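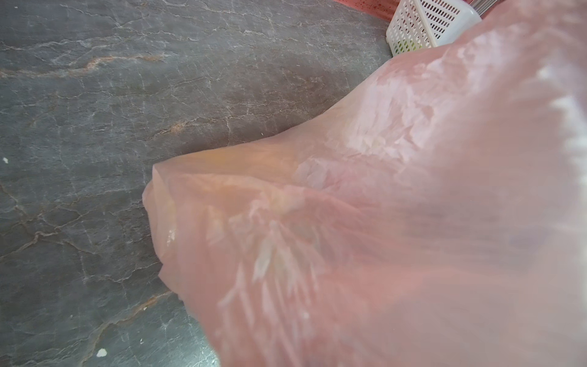 8 min read

Section 6: Setting up the Votmont for a podcast mix

This part assumes you have the mixer out of its bag, the firmware is current and both decks or your laptop are to hand. If you play straight from USB sticks, skip step 3.

The printed leaflet claims you can be recording in two minutes. Allow longer. Most of the bad guest mixes sent in for the Undasano series come from people who believed the leaflet.

1. Turn every channel fader down, set the master to zero and only then switch on. The Votmont thumps on start-up. The makers say this was cured in December's update. Ours still does it.

2. Plug the decks into channels 2 and 3. Channel 1 shares its input with the talkback mic, and even with the mic switched off we hear a faint hiss on it.

3. Connect the laptop with the short cable supplied. In your recording software pick "Votmont Out 5/6" as the input. "Votmont Main" sounds like the right choice, but it is taken after the booth control, so every time you turn your monitors down the recording goes down too.

4. Set the sample rate to 44.1 kHz on the mixer and in the software. There is an "Auto" setting. Leave it alone.

5. Play the loudest record you mean to use, at its loudest part. Raise the channel trim until the meter just touches the first amber light, then bring it back a notch. Do the same on the other channel with a different record.

Note: The meters on this mixer are slow. A sharp kick drum can clip without the red light ever coming on. Trust the waveform on the laptop over the lights.

6. Record a test of at least five minutes, with one full blend in it. Stop, save, and listen back on headphones from start to finish. A ten-second test proves very little, whatever the forum says.

7. If the test is clean, check your free disk space. A long set in 24-bit takes more than you would guess, and 2,000 MB is the least we would start with for a two-hour mix.

8. Turn off wi-fi, messages and the screen saver, and start the real take.

CAUTION: Do not change the buffer size once recording has begun. The software lets you. It then writes a small gap into the file and gives no warning.

About the "Smart Master" button

The box makes a good deal of this. It is a compressor and a limiter with one knob, and the knob is marked "Energy". Darlene Ross ran the same minimal set through it at three settings and sent the files round without labels. Most of us liked the one with it switched off. You may feel differently about harder techno, where there is less quiet detail to lose, but record with it off and add it afterwards if you must. It can't be taken out again.

Cables and add-ons

The Lavoie cable kit costs 260 and is listed as "recommended". We could hear no difference between it and an ordinary shielded pair. What does matter is length and keeping audio leads away from power leads. If you get a hum, move the laptop to the same socket strip as the mixer before you spend anything.

The Stamholm isolator feet are more use, at least on a hollow stage or a wobbly table with turntables on it. For USB players they do nothing we could measure.

Before you send the file

Trim the silence at both ends. Leave the level as it is: Wiesława Szulc does the final mastering for the series and would sooner have a quiet file than a squashed one. Send WAV, with the track list in a plain text file and the times beside each title. Please don't rely on the mixer's "Auto Tracklist". It named one unreleased track three different ways in the same mix, and two of those were the wrong artist.

If the recording drops out part of the way through, go to Section 7.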